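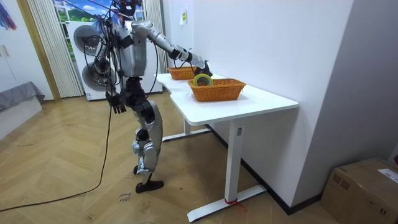 Remetti 높이조절 책상 (화이트)

전동 리프트 방식의 1인용 책상. 모서리를 둥글게 처리한 흰색 상판과 흰색 기둥형 다리 2개, 바닥 받침 2개로 구성된다. 상판 앞쪽 가장자리에는 얕은 홈이 있어 벽에 붙여 설치하는 배치에 적합하다. 좌식과 입식 작업을 번갈아 하는 작업실, 포장대, 분류대 용도로 공급한다.

기본 정보
제조: Remetti
유통: Divivia
상판 색상: 화이트 단일
프레임 색상: 화이트 단일
조립 상태: 상판과 프레임 분리 포장
보증 기간: 프레임 및 구동부 7년, 상판 1년

구동부
좌우 기둥에 모터가 각각 내장되며 두 모터는 제어부에서 동기화된다. 상승과 하강은 버튼을 누르고 있는 동안에만 작동하고 손을 떼면 정지한다. 전원을 분리한 뒤 다시 연결했을 때 좌우 높이가 맞지 않으면 하강 버튼을 길게 눌러 최저점까지 내린 다음 초기화한다. 초기화 중에는 상판 위에 물건을 두지 않는다.

상판
표면은 무광이며 마른 천 또는 물기를 짠 천으로 닦는다. 아세톤, 시너, 연마제가 포함된 세정제는 사용할 수 없다. 테이프를 상판에 직접 붙인 경우에는 낮은 각도로 천천히 떼어 내고, 남은 접착제는 중성세제로 제거한다. 바구니나 상자를 올려 둘 때는 무게를 좌우로 나누어 배치한다. 한쪽 끝에 하중이 몰리면 과부하 감지로 구동이 멈출 수 있다.

하중
정지 상태의 권장 적재량은 기둥 사이 구간 기준이다. 승강 중에는 상판 위 적재물을 35kg 이하로 유지한다. 상판에 걸터앉거나 올라서는 용도로는 설계되지 않았다.

설치
1. 바닥 받침 2개를 평행하게 놓고 기둥을 세워 볼트를 가조임한다.
2. 가로대를 연결한 뒤 상판을 뒤집어 놓고 프레임을 얹는다.
3. 상판 나사를 모두 체결한 다음 기둥 볼트를 본조임한다.
4. 두 사람이 책상을 들어 바로 세운다. 상판만 잡고 들지 않는다.
5. 수평 조절발을 돌려 흔들림을 없앤다.

벽면 설치 시에는 상판과 벽 사이에 손가락이 들어갈 만큼의 간격을 둔다. 창틀, 콘센트 커버, 선반 하단 등 상승 경로에 걸리는 부분이 없는지 최고 높이까지 올려 확인한다. 마루 바닥에서는 받침 아래에 펠트 패드(별매)를 부착할 것을 권장한다. 책상을 끌어서 옮기면 바닥재에 흠집이 생긴다.

배선
전원 케이블은 최저 높이와 최고 높이 모두에서 팽팽해지지 않도록 여유를 둔다. 남는 길이는 상판 하부의 케이블 홀더에 고정하고, 다리와 바닥 받침 사이로 통과시키지 않는다.

별매 부품
Jodov 케이블 트레이: 상판 하부 나사 고정식
Bautista 펠트 패드 세트: 받침 2개분
교체용 조절발: 4개 1조

시험 기록
무부하 왕복 승강 시험은 3,000회를 목표로 진행하였으며, 2,968회째에 좌측 조절발 풀림이 확인되어 체결 후 재개하였다. 구동부 이상은 없었다. 이후 생산분부터 조절발 나사에 풀림 방지 처리를 적용한다. 시험 담당 Seidu Quaye.

배송 및 반품
상판과 프레임은 별도 상자로 출고되며 도착일이 다를 수 있다. 나사를 체결한 상판은 단순 변심 반품 대상에서 제외된다. 운송 중 파손은 상자를 버리기 전에 사진과 함께 접수한다. 부품 문의는 Divivia 고객지원, 담당 Adjoa Abugri.

사양표 개정: 2022년 10월 8일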